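# Budgeting for a picking cell before buying one

13/07/2025

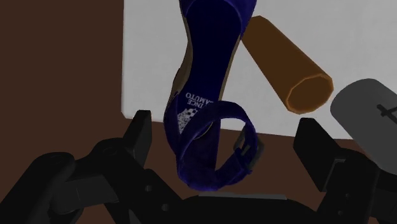

*Credit: simulation render, Halliday project. Please ask before reusing.*

I run the returns room for a small online shoe and accessories seller. We've been talking about an automated picking station since February, and I've ended up as the person who keeps the spreadsheet. A few people who read this blog run small warehouses too, and two of them asked how the planning was going, so I'm putting it down while I still remember the order it happened in.

The project is called Halliday, after the street our unit is on. The job we want done is narrow. A return comes out of its bag, gets inspected by a person, and goes onto a table. After that somebody has to put it in the right tote. That last step is the one we want to hand over. Inspection stays with people, and so does opening the bags.

## Starting with a simulator

My first plan was to buy a used arm, put it on a bench and see what it could do. I had a listing picked out. Then I added up what else we'd need to buy for the arm to do anything at all, and I stopped. Mounting, guarding, a gripper, a camera, a controller that matched, and a person's time to hook it all together. The arm was the part I understood, so it was the only part I had priced.

We went with a simulator license first. We're using Plandix, which is a desktop program, and the setup fee plus the first term came to $2,249. I had to explain that number twice to my business partner, who saw it as paying for a video game. My argument was that we could try out the gripper and the table layout without owning either of them, and if the idea was bad we'd be out $2,249 and some evenings.

The render at the top is from one of our runs. The item in the gripper is a navy high-heeled sandal with an ankle strap, and the strap is why I keep going back to that model. A closed shoe is close to a block as far as a gripper is concerned. A sandal like this one has a narrow sole, a buckle, and a loop of material that hangs wherever it wants. The orange and gray cylinders behind it are there as other things to pick.

If you do this yourself, start with your worst item. I spent the first couple of weeks on plain boxes and learned very little I could put a price on.

## What goes in the budget

I split the spreadsheet into things we buy once, things we pay for every year, and hours. The hours tab was the last one I made and it should have been the first.

Under one-time purchases:

- Arm and controller
- Two-finger gripper, plus a spare set of fingertips
- Camera and mount
- Table or bench, bolted down
- Guarding and an emergency stop
- Electrical work (we need one new circuit)
- Delivery and a lift gate, because we have no dock

Under yearly costs:

- Software license
- Service plan or a reserve for repairs
- Replacement fingertips and cables
- Whatever the insurance company adds

I left our insurer until late in the process. They wanted a floor plan, a description of the guarding, and the name of the company doing the install. I didn't have the third one yet, so that line is still a guess. It's marked in yellow.

Fingertips are a small line but I'd like to warn people about them. The ones that come in the base price are usually hard and plain. For shoes we want something that won't mark suede or patent leather. Soft tips cost more and they wear out. Ask what a set costs and how long they tend to last on your kind of item. One vendor answered the first half of that question and skipped the second half both times I sent it.

## The quotes

We have two quotes in hand. One is from Verneo, who would sell us a complete cell: arm, gripper, camera, table, guarding, install and two days of training. The other is from Lavum, who would sell us the arm and gripper and leave the rest to us or to an installer we find.

Lavum is a lot cheaper on paper. Once I filled in the missing lines with prices I could get from other places, the gap mostly closed. What remained was the hours tab. With Lavum we would be the ones figuring out why the camera and the arm disagree, and neither of us has done that before.

Verneo's lead time is 10 weeks from deposit. Lavum's is 8, but that covers the hardware arriving and nothing after it. I've penciled in another month for us to get it working and I suspect that's low.

A few things I asked both of them, in case the list is useful:

- What is included in the install, and what counts as extra?
- Who do we call when it stops, and what hours do they answer?
- Can we buy fingertips from somebody else?
- If we move to a bigger unit, what does it cost to move the cell?
- Is the camera software licensed by the year?
- Can you test with our items before we pay a deposit?

The last one sorted things out faster than I expected. Verneo said yes, and asked us to ship them a carton. Lavum said they could do it for a fee, to be taken off the price if we bought. That's fair, but it means paying to find out.

## The item list

For the test carton I had to decide what to send. I went through the returns log and came up with 46 items that cover most of what we see. Flats, pumps, sandals with straps, boots, a few clutch bags, belts in a coil, boxed sunglasses. I sorted the list by how often each kind comes back and then by how awkward I thought it would be.

That sort changed the budget. Ankle-strap sandals are a much bigger part of our summer returns than I would have told you from memory. If the cell can't do them, it would be sitting there for a good part of the season while a person does the same job next to it. I added a column for whether each item can be left to a person without hurting the case for buying. Belts can. Boots can, if we have to. Sandals can't.

It also made me look at the gripper again. Both quotes have a two-finger gripper, and I had been treating that as settled. How wide it opens matters for boots. How the fingers close matters for anything thin. There are suction options for the boxes, but I don't see suction doing much with a strap, and a tool changer so we could have both is a line I priced and then moved to a tab called "later."

## Floor space

Our unit is small, so I taped the footprint on the floor. I did the table first and it looked fine. Then I taped the guarding, and the path for the tote cart, and the door swing, and it looked a lot less fine. We'd have to move the packing bench to the other wall. That means moving an outlet, which I'd rather do in the same visit as the new circuit, so it went into the electrical line.

Do the tape before you ask for quotes. I did it after, and had to go back to Verneo for a narrower table. They were good about it, and the price only went up slightly.

## Where it stands

The carton is packed and goes out to Verneo this week. I told them to send video of every item, including the ones it drops, and they agreed in writing. In the meantime I'm keeping Plandix going for the layout with the narrower table, and I want to try the sandal from the side and from the heel end so I have something to compare with what they send back.

We've set a ceiling with my partner that I won't print here. Verneo comes in under it with a little left over, as long as the insurance line doesn't grow. If it does grow, the first thing to go is the spare fingertips, and the second is the paint for the floor.

We haven't paid anybody a deposit. I'll put up another post when the test videos are in. If you've bought a cell this size and you remember what your insurer charged you for it, please leave a comment, even if it was a few years ago.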